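Jalar Tea Table

A collection of short episodes in which toy doughnuts are moved from one dish to another, and quite often back again. Tabletop, indoors, no crumbs.

Version 3, September release. The name Jalar covers the whole run of tabletop collections made at Brunemside. Tea Table is the one with the cakes in it, and the one people ask for when they say "the doughnut one".

What is in it

The release has 2659 episodes. We set out to make 3000 and would have got there if the review stage had been less strict about doughnuts leaving the table. Each episode has a written instruction, a start state, an end state and a note on which pieces were out. Episodes last anything from a few seconds (one doughnut, short hop) to several minutes (clear everything on to the far plate, sorted by icing).

There are 69 distinct instructions. A fair number are the same request in different moods, and we have kept them apart on purpose. "Put the green doughnut on the plate" and "green one on the plate, please" are separate entries. The politeness is unevenly distributed and no attempt has been made to correct it.

The things on the table

Table. A light wooden top. It is the same table in every version, so anybody hoping to learn about tables in general should look elsewhere.

Placemat. One, round, grey-brown, pebbled like leather, with a stitched border. It was chosen because it kept the dishes from sliding, and it has become the landmark everyone uses when describing where something is. "On the mat" means any part of the dish is over it. "Off the mat" means bare wood all the way round. Between those two lies a good deal of argument, all of it preserved in the comments field. The surface also throws back the light in small bright glints, which earlier reviewers logged as glitter, spilt water and, in one memorable case, sugar. All three tags have been removed.

Dishes. Beige and round. Some are shallow enough to be plates and some deep enough to be bowls, and the middle ground is where friendships go. Version 1 used both words freely. Version 2 tried to enforce a rule about rim height, which meant that the same dish changed category depending on who had been leaning over it. In version 3 the label is "dish" throughout. The instructions still say "plate" or "bowl" as people said them, and the mapping from one to the other is in dishes.txt.

Doughnuts, large. Iced toy rings, with dough in shades of cream and yellow and icing in mint green, mauve, pink and others. Several have dark drizzle across the top. They are bulky next to the dishes and tend to lean on one another when more than two share a dish, so "on top of" and "next to" can both be true of the same pair. We let annotators pick both.

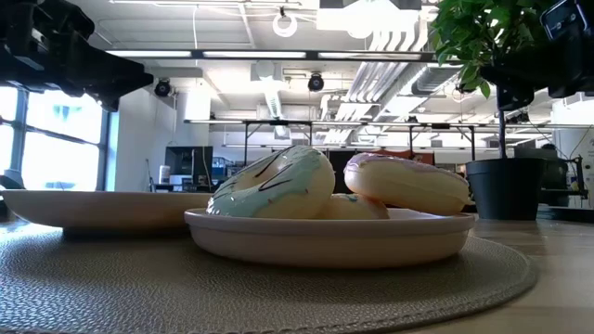

Mint and mauve, with a third doughnut underneath.

Doughnuts, small. The same idea at reduced scale, in yellow, green and red among others. They are easier to fit on a plate and considerably easier to lose. Two have been missing since the spring and are listed in pieces.txt as "at large". Should you find one in the episodes after the date it was reported missing, please open an issue, as that would be of interest to everybody here.

Other pastry. There are some cream-coloured and pale yellow pieces whose identity has never been settled. From above they might be a doughnut, a bun or a thick slice of something. They carry the label "pastry, other", and the instructions refer to them by whatever name the speaker felt was right at the time. "Bun" is winning.

How icing colour is labelled

Badly, at first. Version 1 had a free text field and collected 19 words for what proved to be a handful of icings. Pink alone turned up as pink, rose, salmon, strawberry and "the nice one". In version 3 there is a controlled field called icing_group with the values green, yellow, red, pink, purple, and mixed. The original word is kept next to it in icing_said.

Pink and purple still overlap. The mauve icing goes either way depending on the light, and two reviewers who agreed about everything else in the set could not be brought together on it. Where they differed, both values are given and the field mauve_dispute is set to yes. If your work depends on telling pink from purple, filter on that field and save yourself an afternoon.

Drizzle is recorded as present or absent. We don't record how well it was done. A separate field for drizzle pattern (stripe, zigzag, forked) was filled in for part of version 2 and then abandoned, and the part that exists is in the extras folder for anyone with the patience.

Start states

Every episode opens with the table already laid. The person laying it was given a card with a loose arrangement on it, such as "small ones far, large ones near" or "everything in one dish", and was then left to it. The result is more varied than a grid would have been, and also shows clear signs of personal taste. One layer-out favoured the left-hand side of the table so strongly that we had to add cards saying "use the right". Even so, a fair number of episodes have a large stretch of bare wood on the right with nothing happening on it.

The two-plate arrangement is the most common: small doughnuts together on one plate at the back, large ones on another nearer the front.

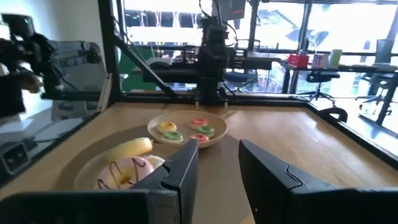 Reds and greens were the usual choice for the back plate, with a yellow added when the card asked for "an odd one out". People enjoyed the odd one out card, and it is over-represented for that reason. The opposite card, "all one colour", was unpopular, as it meant hunting through the box, and has only a thin slice of the set to its name.

End states and what counts as done

An episode is marked done when every piece named in the instruction is inside the rim of the dish named in the instruction. Resting on the rim does not count. Resting on another doughnut that is inside the rim does count, however precarious, provided it stays there until the end. Reviewers were asked to judge the last moment only, and to keep their feelings about the middle to themselves.

Upside-down doughnuts count. There was a proposal that icing should face upwards, on the grounds that this is how one serves a doughnut, and it was dropped after a count of how much of the set would have to go. A field called icing_up is available for those with standards.

Known problems

The word "middle" in an instruction may mean the middle of the table, the middle of the mat or the middle of the dish. We have not resolved these and don't plan to.

Hidden pieces. When a dish is full, the bottom doughnut can be almost entirely covered by its neighbours. The piece list was written down at laying time, so it is right even when you can't see everything it mentions. Please don't report these as phantom doughnuts. There is already a thread, and it is long.

Empty dishes. Some dishes are on the table with no role in the instruction. From a low angle it can be hard to tell whether a shallow one holds anything, and the labels for these come from the laying notes.

Repeated arrangements. Laying was done in batches, and towards the end of the day (after four o'clock or so, judging by the notes) the arrangements become strikingly alike. Split by batch number when making a held-out set. A random split will give you the same plate of doughnuts on both sides and a very cheerful result.

What it is and isn't good for

Fine for: sorting by colour, moving things between dishes, language with a bit of mess in it, and leaning or partly covered objects.

Poor for: anything about real food. Nothing in the set sags, sheds or sticks, and the icing stays glossy for as long as you care to wait. Also poor for cutlery. There was a cake fork on the original shopping list and it never arrived.

Files

episodes/ – one folder per episode
instructions.txt – as spoken, typing mistakes included
dishes.txt – what each person called each dish
pieces.txt – all toy food, including the pieces at large
extras/ – drizzle patterns, incomplete

Changes since version 2

Plate and bowl merged into dish. Glitter, water and sugar tags removed. Mauve dispute field added. Duplicate "bun" entries folded together, apart from one that turned out to be a different bun.

Related collections
Jalar Sandwich Board
Stoica Cups and Saucers
Sitau Fruit Bowl, version 2
Brunemside Drawer of Odds and Ends
Jalar Tea Table, version 1 (archived)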